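Surface and Light: Handout for Week 6
Matte and gloss finishes in everyday interiors

Welcome back, everyone! Last week was all about color, and I promised that this week we would get to my favorite part of the course – finish. Two walls can be painted from the same recipe of pigment and look like two different colors, purely on account of how smooth the dried surface is. Once you start noticing this you will see it in every waiting room and stairwell you walk through (sorry in advance).

Key terms

Specular reflection: light leaves the surface at the same angle it arrived. Mirrors, still water, fresh varnish.
Diffuse reflection: light scatters in many directions. Chalk, plaster, unglazed clay.
Sheen: how shiny a surface looks at a low angle. A paint can look flat from the front and surprisingly glossy when you crouch down and look along the wall.
Metamerism: two samples match under one lamp and part ways under another. We met this one in week 5 and it comes back in the assignment.

Most real surfaces do both kinds of reflection at once. A satin door scatters most of the light and throws a little of it back in one direction, so you get a soft bright patch that slides along as you walk by. A true matte surface has hardly any of that patch. What you see on it instead is the falloff of the light itself, plus whatever shadows happen to land there.

Soft and hard shadows

A small, bare bulb gives a crisp shadow. A large source, like an overcast sky or a wide shaded lamp, gives a shadow with a blurry border, the penumbra. The farther the object is from the surface, the wider that blur gets. Try it with your hand over your notes right now! Raise it slowly and watch the fingers melt together.

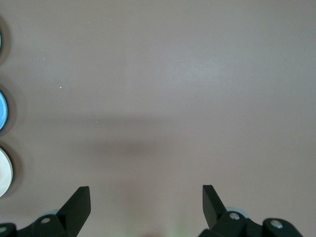 Fig. 6.2. Soft shadow band across a matte mauve-gray tabletop, with the paler area at upper right.

This matters a great deal when you choose a color from a chip. Grayed pinks and lilacs are wonderful for studying it, as a small change in light can push them toward silver or toward brown. In the Latuheru reading, the designers of the Markora library painted 884 test cards before settling on a wall color, and the one they picked had looked dull to everybody in the studio. In the reading room, with north light coming in all day, it glowed.

Wavelengths to remember

Visible light runs from violet, near 400 nanometers, up to deep red. Green sits a little above 500. You don't need the rest of the table for the quiz, but it is printed at the back of the Gadura workbook and I do recommend a look.

For next time

Pick one plain surface at home and look at it in the morning, at midday and under lamps in the evening. Write a few lines each time – color words only, no paint names. Then read the Drirkinano chapter on limewash up to page 205. Bring a scrap of something matte and a scrap of something shiny, in colors as close to each other as you can find. We will swap them under the three lamps in the studio.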